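Doigts verts ou pince noire : mes notes sur le tri des déchets

Le mois de décembre a été presque entièrement consacré aux préhenseurs. J'avais promis à Pieter Van Damme d'écrire mes impressions pendant qu'elles sont encore fraîches, alors je les mets ici, parce que je perds toujours mes cahiers. Le français n'est pas ma première langue, et je demande donc un peu de patience pour le vocabulaire technique. Je dis « pince » pour presque tout.

La tâche est simple à raconter. Il y a des bouteilles en verre, du plastique et des canettes écrasées sur une table, et trois bacs en tissu gris. Le robot doit mettre chaque objet dans le bon bac : Bottle, Plastic, Can. Nous avons gardé les cartes en anglais, car le modèle de Brovero lit les étiquettes avant de choisir, et il n'a pas été entraîné avec des mots français.

J'ai comparé deux configurations. La première est celle de Drandar : deux bras, avec des doigts vert citron. La deuxième est le bras blanc de Lundholm, seul, avec une pince noire. Je n'avais pas envie de faire un concours, je voulais surtout savoir laquelle garder pour les essais de printemps.
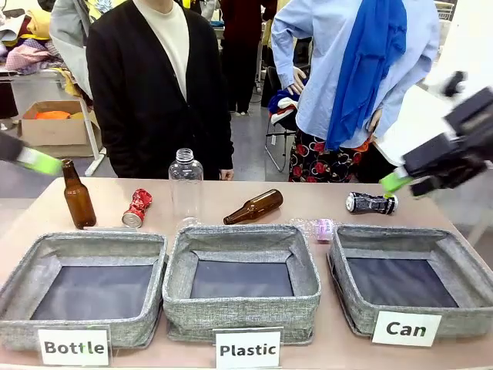

Avec deux bras, j'ai passé beaucoup plus de temps à régler la coordination qu'à régler la prise. Chaque bras a sa moitié de table, et au milieu il faut décider qui a la priorité. Au début j'avais mis une zone commune trop large, et les deux bras s'attendaient poliment l'un l'autre, comme deux personnes devant une porte. Yung-ching Wu m'a proposé de donner toujours la priorité au bras droit dans cette zone. C'est une règle un peu bête, mais elle marche bien, et nous l'avons conservée.

Les doigts verts ont une qualité que j'aime beaucoup : ils pardonnent. Si la caméra se trompe un peu sur la position d'une canette, la prise réussit quand même assez souvent. Pour le verre couché, c'est moins bon. La bouteille roule dès que le premier doigt la touche, et il faut fermer lentement – trop lentement à mon goût.

J'ai fait 113 essais avec cette configuration, dont 70 réussis du premier coup. Je compte comme échec tout ce qui demande une deuxième tentative, même si l'objet finit dans le bon bac. Pieter trouve que je suis trop sévère. Il a peut-être raison, mais je préfère changer de règle au début d'une série et jamais au milieu.

Ensuite, nous avons monté le bras de Lundholm devant la même table. L'installation mécanique a pris une matinée, et le contrôleur Nzioka tout l'après-midi. Il accepte les deux types de bras, c'est écrit dans la documentation, mais il faut refaire les limites de vitesse à la main, articulation par articulation. J'ai oublié une articulation. Le bras s'est mis en sécurité à chaque descente, et j'ai cherché la faute dans la caméra pendant une bonne heure avant de relire mon propre fichier.

La pince noire demande plus de précision. Elle tient très bien une canette écrasée quand elle arrive dans le bon angle, et sur le bord métallique elle glisse moins que je le craignais. Par contre, elle ne pardonne rien. Une erreur de quelques millimètres et elle pousse l'objet, qui part vers le bord de la table. J'ai ramassé beaucoup de canettes par terre ce mois-ci.

Un seul bras doit aussi traverser toute la table pour aller jusqu'au bac de droite. Je lui ai ajouté un point de passage assez haut, au-dessus des bouteilles debout. Avant cela, il prenait la ligne la plus courte et faisait tomber la grande bouteille transparente. Il faut aussi surveiller le câble : s'il est trop tendu, il tire sur le poignet dans la rotation.

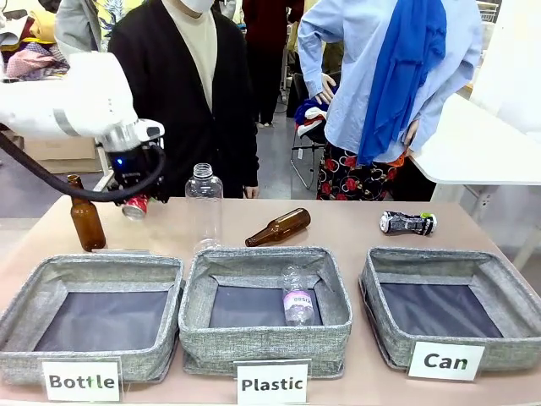 Ce que je garde pour la suite

Pour l'instant, je garde les deux bras pour les séries longues et le bras blanc pour régler la perception. Avec un seul bras, quand quelque chose ne va pas, je trouve la cause beaucoup plus vite. Je n'ai encore que 56 essais avec la pince noire, alors je ne donne pas de taux de réussite.

Il me reste à essayer des doigts plus longs sur le verre couché. Yung-ching en a dessiné une paire, avec une petite rainure à l'intérieur, et l'impression devrait être prête bientôt. Je voudrais aussi refaire les essais avec la lumière du soir, vers 18 heures, car le plastique transparent pose alors plus de problèmes à la caméra.

Si quelqu'un utilise le contrôleur Nzioka avec un autre bras, je veux bien comparer nos fichiers de limites.

Dernière mise à jour : décembre

Articles récents
Calibrer une caméra fixe sans perdre sa journée
Nzioka : premières impressions du contrôleur
Pourquoi le plastique transparent me fatigue
Ranger les câbles d'un bras, deuxième tentative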